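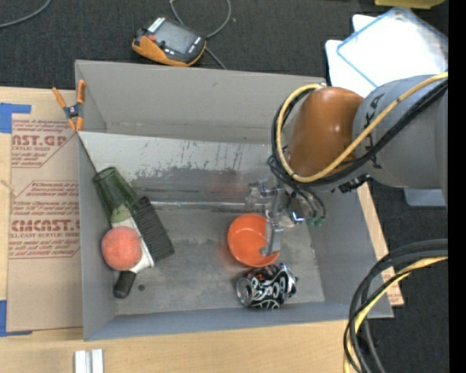 4. Setting up posture reminders

The Zivunik clip reads the angle of your neck and upper back and buzzes when you have been bent forward too long. Complete section 3 (charging and pairing) before you start.

4.1 Attaching the clip

1. Put on the shirt you plan to wear for the day. A loose sweater or hood will give poor readings.
2. Fasten the clip to the back of the collar, with the button facing out.
3. Press the button once. The light blinks green.

Caution: Do not stick the clip to bare skin with tape or glue. Stop using it if you notice redness or soreness.

4.2 Saving your upright position

1. Stand with your heels against a wall and let your arms hang.
2. Look straight ahead. Do not pull your chin in hard or push your chest out - the clip needs a position you can hold comfortably.
3. Hold the button down until you feel 2 short buzzes.
4. Step away from the wall and stand still until the light goes off.

Repeat these steps whenever you change to a different type of collar.

Note: If the light turns red, the clip moved during the reading. Refasten it and start again at step 1.

4.3 Choosing a reminder mode

Open the app and tap Reminders, then pick one:

Desk - buzzes after a long spell of leaning forward. Suits typing and reading.
Phone - buzzes sooner, at a smaller neck angle.
Quiet - no buzzing. Readings are saved and can be viewed in the evening.

We suggest Quiet for the first day. Switch to Desk or Phone once you have seen your usual pattern.

Caution: Turn reminders off before driving or cycling.

4.4 If the clip buzzes too often

Raise your screen or bring your phone closer to eye level, then save your upright position again. If nothing changes, lower the sensitivity by one step under Reminders > Advanced.

Error 494 means the clip has lost its saved position. Go back to 4.2.

The clip is not a medical device. See a doctor about neck pain that lasts, or any numbness in the arms or hands.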